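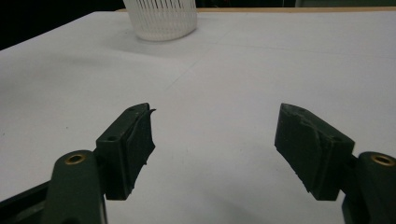 Karabulut wrote in after the last issue to ask whether the packing people at Laneck would still have jobs once the grippers came in. Several other readers sent in much the same question, so we asked the site office.

The short answer is yes, for now. Laneck started trials in February on the returns line, where small items are picked up and put into baskets by hand. Staff there handle around 4000 items in a normal week. Under the new plan, 2 people per shift move off sorting and spend their time showing the task with hand-held grippers, and the recordings go to Lernow, which is building the software. Everyone else stays where they were. 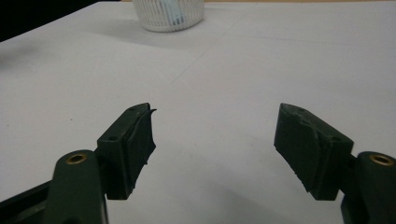

Pay is unchanged during the trial. Showing the task is slower than sorting, and the people doing it asked for a break every hour. They now get 10 minutes. They also asked to rotate back to the line after a week, and that was agreed.

What happens when the arms arrive is less clear. The Sivitz site already has them and moved its sorters to inspection, with training on paid time. Laneck has promised the same training but has not put a date on it. Questions for the site office can go to extension 313.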